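One Unit Per Aisle
10/01/2023
Opinion

The unit price is the small number on the shelf label, usually in the left corner, usually in type less than half the height of the selling price. It states what the product costs per ounce, per pound, per quart or per count. Its only purpose is comparison. A unit price read alone carries little information, and a unit price read next to another one in a different unit carries little more, unless the shopper is willing to do division while standing in an aisle with a cart.

My position is that stores should be required to use a single unit for each product category, to print it at a minimum size, and to recalculate it whenever the selling price is temporarily reduced. All three are cheap. The first is the one that matters most and the one that gets the least attention when labeling rules come up for revision.

In the United States, unit pricing is mostly a state matter. Some states require it, some have rules that apply only if a store chooses to display unit prices at all, and many have nothing. Where rules exist, they tend to be written around the presence of the number. An inspector can confirm that the label has a unit price on it and that the arithmetic is correct. Whether the label can be compared with the one beside it is often a separate question.

In June I went through the shelf labels in the packaged food aisles of the Fovo store in Sisa, a full-size supermarket with printed paper labels. I recorded 2,174 labels that carried both a selling price and a unit price. The arithmetic was good. I found 17 labels where the unit price did not match the selling price divided by the net quantity, and most of those looked like a package size that had changed without the product record being updated. As a test of accuracy, the store passed.

Comparability was another matter. Bottled salad dressing was priced per fluid ounce in one brand and per pint in another. Coffee was priced per pound in bags and per ounce in cans, on facing shelves. Paper towels were priced per roll, per sheet and per square foot, the last of these being the only one that tells the buyer anything. Tea was priced per count for bags and per ounce for loose leaf, which is defensible, but two brands of bagged tea were priced per ounce as well.

Snacks were the worst section. Large bags of chips were priced per ounce. The same chips in a multipack were priced per count, so that the label gave the cost of one packet with no reference to how much was in it. Single packets near the registers were priced per each, which repeats the selling price and calls it a unit price. A shopper trying to find out how much extra the small packets cost had to read the net weight off the packaging, multiply, and divide.

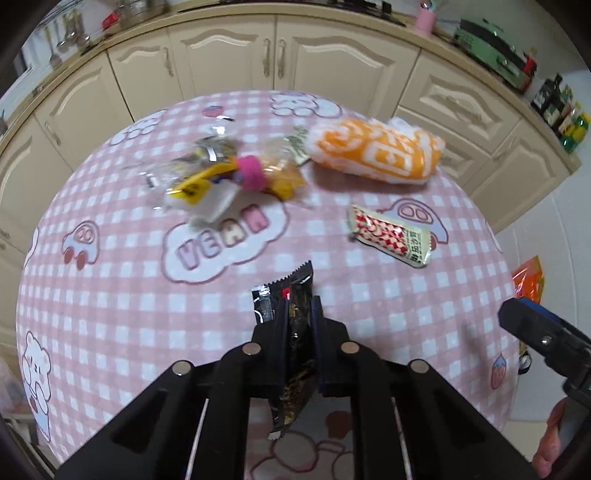

Photo: Munumine Pictures

The small packet is where the spread in unit price is usually widest, and for ordinary reasons. A small package uses more film for each ounce of food, takes more seals, and takes more handling per dollar sold. Some of the premium is cost and some is margin, and the shopper has no way to separate the two. The shopper is entitled to see the total, though. A per-count figure on a multipack hides it behind a number that is technically correct.

Take a simple case. A 10-ounce bag sells for $4.00, and a multipack of ten one-ounce packets sells for $6.00. In a common unit, the labels read 40 cents per ounce and 60 cents per ounce. The multipack costs half again as much for the same quantity of food. Under the practice I found in Sisa, the labels would read 40 cents per ounce and 60 cents per count. Here the packets happen to weigh one ounce, so the comparison survives by luck. Change the packets to three quarters of an ounce and the label still says 60 cents. The true figure is now 80 cents per ounce, and the label has not moved.

The same property makes per-count pricing a poor guard against package shrinkage. When a manufacturer reduces the net weight of a packet and holds the price, a per-ounce figure goes up. A per-count figure stays where it was. If unit pricing is supposed to help people notice that they are getting less, then the unit has to be a measure of the contents.

The mixed units are rarely deliberate, as far as I can tell. They come from the product record. Each item in a store's pricing system has a field for net quantity, a field for the quantity unit, and a field for the comparison unit. The comparison unit is commonly filled in when the item is set up, often by copying whatever the supplier sent. A supplier that sells to hundreds of chains sends what its own system holds. Lanz, whose pricing software Fovo uses, supports a setting that fixes the comparison unit at the category level and overrides the item record. It is off by default, and in the Sisa store it appears to be off for almost everything except fresh meat and produce.

Turning such a setting on is not free. Someone has to decide what the categories are. Is a granola bar a snack or a cereal? Does a frozen drink concentrate get priced by the volume in the can or by the volume it makes? These questions have answers, and a regulator can settle them with a table. A table of categories and units would run a few pages. Weight for dry and solid foods, volume for liquids, area for paper towels and foil, count only where the items are used one at a time and size does not vary in a way that matters, such as light bulbs or trash bags of the same capacity.

The usual objection is that shoppers do not read unit prices, so the effort is wasted. Use is certainly uneven. But low use of a badly built tool is weak evidence about a well built one. A person who tries the number twice and finds pounds against ounces will stop trying, and that is a reasonable response to the label as printed.

A second objection is cost to small stores, and it has more weight. A store with 1,000 items and a label printer in the back office does not have a pricing department. I would exempt stores below 4,000 square feet of sales floor from the category requirement and leave them under the accuracy rule alone. The large chains, where most packaged food is sold, already change labels every week for promotions. A corrected unit can go out with the next scheduled print.

A third objection, which I hear mainly from people in the trade, is that price per ounce ignores quality, convenience and waste. A large bag that goes stale is no bargain. This is true and has no bearing on the label. The shopper knows how fast the household eats chips. The shopper does not know, without doing the math, that the small packets cost half again as much. The label should supply the missing number and leave the rest alone.

On type size, I would ask for a unit price no smaller than half the height of the selling price, in the same color and on a plain background. On promotions, the rule should be that any tag showing a reduced price also shows the unit price at that reduction. At the Fovo store, the yellow sale tags covered the original label and had no unit price on them, so the number disappeared during exactly the weeks when package sizes were hardest to compare. For "two for" offers, the unit price should be stated for the quantity needed to get the deal, with the single-item figure next to it if the price differs.

Electronic shelf labels will remove some of the printing cost, but they draw on the same item record. If that record says "count," the screen will say "count."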